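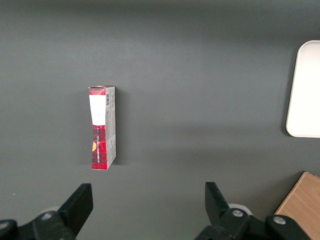
I save skinny little boxes all year long. Tea boxes, spice packet boxes, the ones cheap candles come in, they all go into a bag on the back of the pantry door, and every fall I turn the best ones into drawer dividers and pocket organizers for my junk drawer. The red and black plaid one is my favorite find this year, and I want the pattern facing out, so the white panel near the top and the barcode side will get hidden. It's also a bit crumpled down low, which makes it a good one to learn on!

So this is my write-up of the whole process. My friend Evanthia Karras asked me for it back in September after she opened my drawer looking for tape, and I kept saying I'd get to it. Sorry, Evanthia.

## What you need

- Narrow cardboard boxes, any size, as long as they fit in the drawer
- A metal ruler
- A craft knife and something to cut on
- White glue (I use the Mikitz one in the squeeze bottle, but school glue is fine)
- A sheet of plain card, about cereal-box weight
- Binder clips or clothespins
- A pencil

The whole thing takes me 40 minutes for one drawer, plus drying.

## Step 1: Measure the drawer, not the boxes

Pull the drawer all the way out and measure the inside height at the front. Mine has a lip that eats up some of the space, and the first time I did this I measured at the back and had to recut everything. Write the number on a scrap of card and take a little off it. You want the boxes to sit just under the lip.

## Step 2: Fix the crumples

Open both ends so the box becomes a tube, then find the glued seam and ease it apart with a butter knife. Go slowly. If the paper starts to lift off the cardboard, stop and come at it from the other end.

Lay it flat, printed side down, and rub out the soft spots with the back of a spoon. For a wrinkled patch like the one on my plaid box, cut a piece of plain card a little smaller than the panel, spread a thin coat of glue on it, and press it onto the inside. Put a heavy book on top. I use an old Vrabec atlas that's no good for anything else. Leave it overnight if you can stand to.

## Step 3: Cut and refold

Decide which face you want showing. Then mark your height on all the panels, line up the ruler, and make two or three light passes with the knife. One hard pass will drag the cardboard and leave you a furry edge.

Fold it back up along the old creases, run glue down the seam, and clip it. If you'd like a long shallow tray for pens, cut out one broad face and keep the other three sides. For an upright pocket, leave all four and glue only the bottom end shut.

## Step 4: Sort what's going back in

Okay, this is my favorite part. I clear off the table and set out a tray, and everything I'm deciding about has to spend a minute out there before it earns a spot. Bottles get laid down on the tray to see how long they are, and little odds and ends go straight on the tabletop.
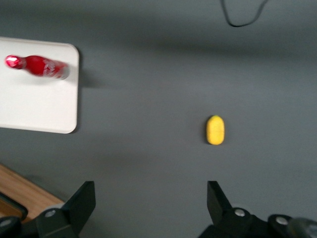 *Red bottle on the tray, little yellow thing still waiting for a home.*

Anything longer than your longest divider lives somewhere else. I mean it. I tried to wedge a too-long glue bottle in diagonally one year and it popped the seams on two boxes. Round things are the other troublemakers, and they do best in a short, deep pocket toward the back where they can't roll when you yank the drawer open.

## Step 5: Fit everything together

Put the biggest dividers in first, along the sides, and fill the middle with the small ones. Shuffle them around until nothing slides. A gap smaller than a finger can be stuffed with a folded strip of card.

Don't glue the dividers to the drawer! A dab between neighboring boxes is plenty, and then the whole set lifts out when you need to wipe up whatever is under there.

## A few things people have asked

**Do the boxes hold up?** My oldest one is a blue Claretau cookie box that's been holding batteries for over 19 months. The corners are fuzzy and that's about it.

**Can I cover ugly ones?** Sure. Gift wrap works, and so does a brown paper bag. Dae-han Cha, who lives downstairs, did his with old road maps and they look so much better than mine that I've stopped inviting people to compare.

**What about tape for the seams?** It goes yellow and peels in a warm kitchen. I'd stick with glue, and clip it until it's completely dry.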